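I own five fitted sheets and until last month I couldn't have told you where a single one of them was. Three turned up in the airing cupboard, in a ball. One was behind the ironing board, and the last had been doing duty as a dust cover for a bike I sold.

So when the editor asked for 2,000 words on bed linen I laughed, then talked her down to something shorter, and then went out and got a bit obsessed.

My first stop was Lemieux, the bedding shop in Follham, where Ridwan Govindasamy has been selling sheets for 30 years. I told him I wanted to learn how to fold a big sheet on my own. He looked at me kindly and said, "Find the corners first. Everyone starts in the middle and wonders why it's a mess." Then he flapped out a double in one go, got it to the size of a tea tray and handed it to me. I shook it out again straight away (sorry, Ridwan) and had a go myself. Mine came out more like a cushion.

What he taught me is dead simple, though, and it has stuck. Get two neighbouring corners and hold them as far apart as your arms will go. Give the sheet a good shake so the rest of it hangs down. Bring the corners together, run your hand along to find the fold, and only then think about laying it down. If there's a bed handy, use it! I'd been folding mine in the hall, standing up, with the bottom half trailing on the carpet.

Colour is where I came unstuck. I've always been a white sheets person, mainly through cowardice, but Ridwan steered me towards the dusty end of things – washed-out blues and soft greens that don't shout and don't show every crease. Against a grey padded headboard with a bit of pale wood round it, a sage green looks lovely. It makes a plain white wall look like a decision. I'm less sure about blue and green together, but Keegan Ouellet, who I share a flat with and who has opinions, reckons a denim blue over sage is the best thing to happen to our spare room. We've agreed to differ until June.

As for wrinkles, I've given up fighting them. Hetar, the launderette on our corner, will press a double if you ask nicely, and I did that once, and it looked gorgeous right up to bedtime. Cunura, the little linen stall by the station, has a handwritten sign saying "creases are fine". I've decided that's my policy as well.

Keegan still irons the pillowcases. I'm letting that one go.
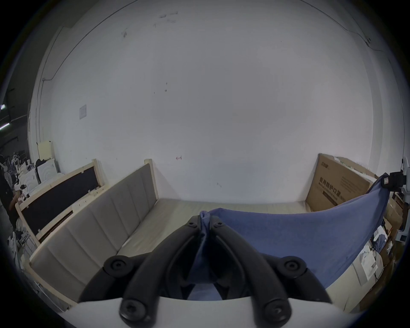
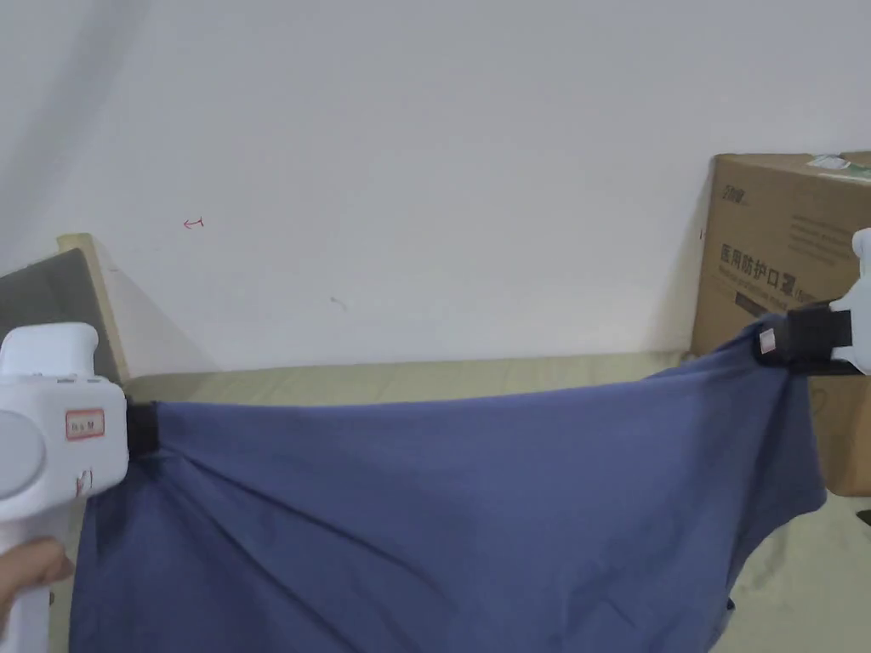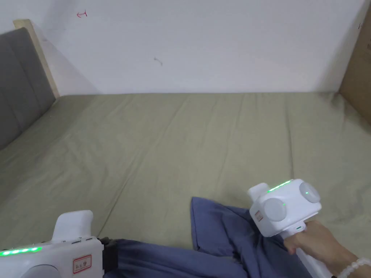

*Denim blue cloth in the first two pictures, and a sage-green fitted sheet on the bed in the third.*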